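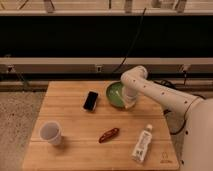
Workshop notebook, entry 14
June 2026
Posted by: Gaete bench, finishing room
Last updated: same day, evening
Filed under: Notebook / Dyes and mordants / Wool

Continued from the last entry. The second bath of madder is finished and the skeins are hanging in the back room. I write this before I forget the temperatures, as I did in May, when I had to do the whole test again.

Wool: Bralinus two-ply, undyed, 500 g in total, divided into five skeins of the same weight. I washed them yesterday with the neutral soap and left them in clean water during the night. One skein was tied too tight with the cotton string and I had to open it and tie it again in a loose figure eight. Please, everyone, tie loose. The white stripe under the string cannot be repaired later.

Mordant: alum at 12 percent of the dry weight, so 60 g, dissolved first in a cup of very hot water and then added to the big pot. No cream of tartar this time. I wanted to see if the color goes more to brick and less to orange. I heated it slowly to 80 C, kept it there for one hour, and let the wool cool in the pot.

Madder: the ground root from Pritov, the new bag. The old bag was from Distum and it was finer, almost like flour. The Pritov root has small pieces in it and they stick in the wool if you put it directly in the bath. I put it in a cloth bag, soaked it 30 minutes in warm water, and squeezed it by hand until the water was dark red. Use gloves. My thumb is still orange.

Dye bath: I started cold and went up very slowly. At 57 C I stopped and held it. In May we let it go over 75 and the browns came out of the root, and the red was dull like an old flower pot. Our stove does not like to stay low, so I had to turn it off and on many times. I think the small electric plate would be better, but its cable is too short for the table near the window.

Results so far:
Skein 1, out after half an hour: salmon, quite even.
Skein 2, out after one hour: warm coral. The nicest for my eye.
Skein 3, out after two hours: brick red, a little darker at one end. I did not turn it enough.
Skein 4, left to cool in the bath: deeper red, still wet when I write, so I do not trust it yet.
Skein 5, same as 4 but then five minutes in water with a little washing soda: moved to pink. I expected more change.

The water. I measured our tap again and it is hard, which is good for madder. If somebody repeats this with rain water, add a little chalk, otherwise the comparison has no sense.

I kept the used bath in the bucket with the lid. There is still color in it and I want to try it on the gray yarn, without weighing anything, only to see. Do not pour it out please.

Label numbers: the cards begin at 528 for skein 1 and go up in order. The pencil is better than the pen, the pen ran in the steam last time and we lost two cards.

To do:
- rinse skeins 4 and 5 again when dry, check if the water stays clear
- cut a piece of each for the light test, half covered with card, south window
- order alum, the jar is almost finished
- ask if Pritov sells the root sieved
- clean the thermometer, there is a brown layer on it and maybe it reads too low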